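Hard water spots and the rinse that finally worked

I have been chasing white film on glassware since we moved to Lamlow. The town water comes out of limestone and the test strip reads 14 grains per gallon, well past the point where most charts stop using polite words. The dishwasher has a salt reservoir, but it was set at the factory for something much softer, and the manual covers the adjustment in a single line under "Options."

First, the two kinds of film, which need different treatment. Scale is mineral left behind when water evaporates. It dissolves in a weak acid. Etching is damage to the glass surface itself, and no acid will touch it. To tell them apart, put a few drops of white vinegar on the cloudy area, wait 10 minutes, rinse and dry. If that patch is clear and the rest is not, you have scale. If nothing changes, the glass is etched and you can stop buying products.

Most of mine was scale. The worst pieces were the narrow ones, because a brush does not reach the bottom inch and the water line dries in the same place every time. Vases are a good example. They sit half full for a week and get a ring that ordinary dish soap slides right over. 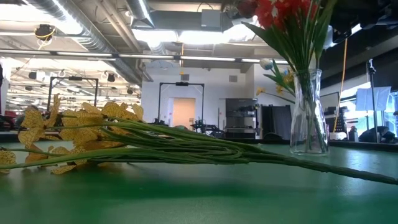
Domenica Bühler wrote in after the last post to say that vinegar is too slow for a thick ring and that she uses citric acid powder, one tablespoon to a quart of warm water, left overnight. She also warned against using it hot on anything with a metal rim.

I tried her mix on four pieces. It cleared three of them fully. The fourth still had a faint band at the shoulder, which did not respond to a second soak either, so I am calling that one etched. Citric acid is also cheaper per batch than vinegar at our grocery store and does not make the kitchen smell like a pickle jar.

For the dishwasher, I raised the softener setting two steps, refilled the salt, and cut the detergent by a third. Too much detergent is its own problem once the water is soft - that combination is what etches glass. I also dropped the cycle temperature on the glass loads. Around 46 washes later there is no new film that I can see under the range hood light, and that light is not kind.

Still open: the rinse aid dial. I have it at 4 and get streaks on the tall tumblers. At 3 the streaks go away but the plastic lids come out wet. Anum Talpur suggested leaving it at 3 and opening the door when the cycle ends, which I will try once I have used up the current bottle.

Next post will be the shower head. It has the same problem but I can't leave it overnight in a bowl without some negotiation, and the finish is listed only as "brushed," so I need to find out what is under it before any acid goes on.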